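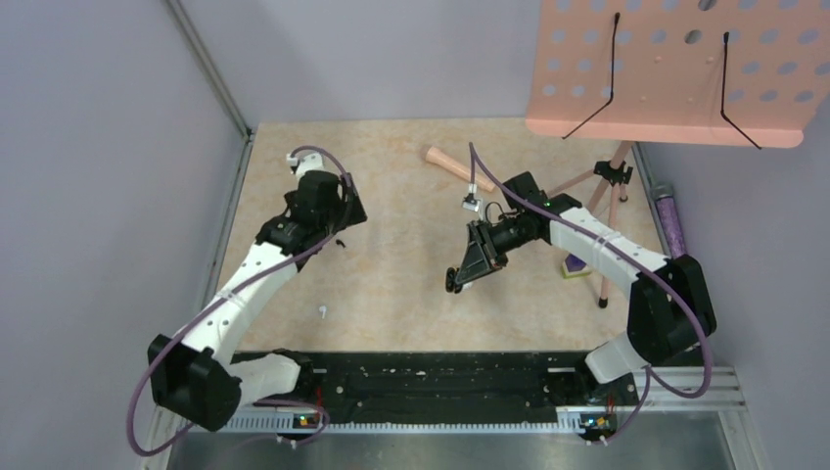 How to check whether your two-arm demonstrations are worth training on

This page explains how we sort demonstrations before we train a policy on them. It is written for people joining the Parketti project, but the method should work on any two-arm bench where a person drives the arms and the software records what they do. You will need a set of recorded episodes, a way to play them back, and a spare afternoon.

The short version is that we score each episode on how long the arms sit still, how often the gripper command changes direction, and how closely the arms follow what they were told to do. We then drop the worst episodes and train on the rest. On our own set this gave a better policy from fewer episodes.

Before you start

Check that every episode has the same columns. You need a timestamp, the commanded joint positions for both arms, the measured joint positions for both arms, and the gripper commands. If the measured positions are missing you can still do steps 2 and 3, but step 4 will not work.

Check that the clocks agree. Ours did not at first. The camera stream was stamped by one machine and the joint readings by another, and the gap between them grew over a long session. Ishbel Dalgleish found this by tapping the table with one gripper and comparing the moment of contact in the video with the jump in the joint error. Do that once at the start of each session and once at the end. If the two gaps differ by more than one video frame, fix the clocks before you go any further.

Keep a copy of the raw recordings somewhere you cannot write to by accident. All the steps below work on a second copy.

Step 1: Trim the ends

People nearly always pause before the first movement and after the last one. Cut each episode so that it begins half a second before either arm moves and ends half a second after both have stopped. Use the measured positions for this if you have them.

Do not trim by hand. We tried, and two people working on the same episodes chose quite different end points. The script is called joltarau-trim and it lives in the shared tools folder with the rest. It writes a log of how much it removed from each episode. Read the log. An episode that loses more than half its length usually has something else wrong with it.

Step 2: Measure idle time

For each time step, mark an arm as idle if none of its joints moved further than your noise level. To get the noise level, record both arms holding still under power for a minute and take the largest change you see in any joint.

Count a step as idle only when both arms are idle at once. On a hand-over task one arm often has to wait for the other, and that wait is part of the task. Our first version counted each arm separately and threw away most of the good hand-overs.

Write down the idle share for each episode as a fraction of its trimmed length.

Step 3: Count gripper reversals

A reversal is a change from closing to opening or back again. Picking something up and putting it down needs one. If a person misses the grasp and tries again, the count goes up by two each time.

Small tremors in the hand control will show up as reversals unless you smooth the signal first. We ignore any change smaller than a tenth of the full gripper travel. Set this once and leave it alone, or the scores from different weeks cannot be compared.

Step 4: Measure tracking error

Subtract the measured joint positions from the commanded ones and take the average size of the difference across the episode, one figure per arm. Allow for the normal delay between command and movement, or every fast episode will look bad. We shift the commands by the delay that gives the smallest overall error and use the same shift for the whole session.

A high figure here tends to mean that the arm was pushing against something, or that a cable was pulling on it. Look at the video before you blame the operator. If the error is high in only one arm and only at full reach, check the cable run on that arm.

Step 5: Combine the scores

Rank all episodes on each measure separately, then add the ranks. For tracking error, use the worse of the two arms. We did try weighting the measures, and Chun-yin Hsueh ran a search over the weights, but the best weights on one task were poor on the next. Plain ranks were good enough and are easier to explain.

Rank within a task. A slow task should not be compared with a quick one.

Step 6: Look at the bottom of the list

Before you delete anything, play back the lowest-ranked episodes. You are looking for rare but useful behaviour, such as a person recovering after an object has rolled away. These score badly on every measure and you may well want to keep them. We tag them "recovery" and leave them out of the ranking.

Then remove the bottom of the list. We cut about 152 episodes from a set of 975.

Step 7: Train and compare

Train one policy on the full set and one on the filtered set, with everything else the same. Train a third on a set where you removed the same number of episodes at random. Without it you cannot tell whether the sorting helped or whether you simply trained for longer on less data.

Run each comparison with at least three seeds. We used 4, and the spread between them was larger than we had expected. On the hand-over task the filtered policy beat both of the others on every seed. On the simpler pick-and-place task there was no clear difference between any of them, and we would not bother filtering for a task like that again.

Known problems

The method favours quick, tidy operators. If one person recorded most of your set and is slower than the others, you will remove most of their work. Check the share of each operator before and after.

It does not tell you whether the task was done. An episode can be smooth and still end with the object in the wrong place, so success labels have to be added separately.

The Gunn and Temham sets were recorded before measured positions were being saved. Use steps 1 to 3 on those, trim from the commanded positions, and do not mix their ranks with newer ones.

Page last changed 17th September. Send corrections to Ishbel.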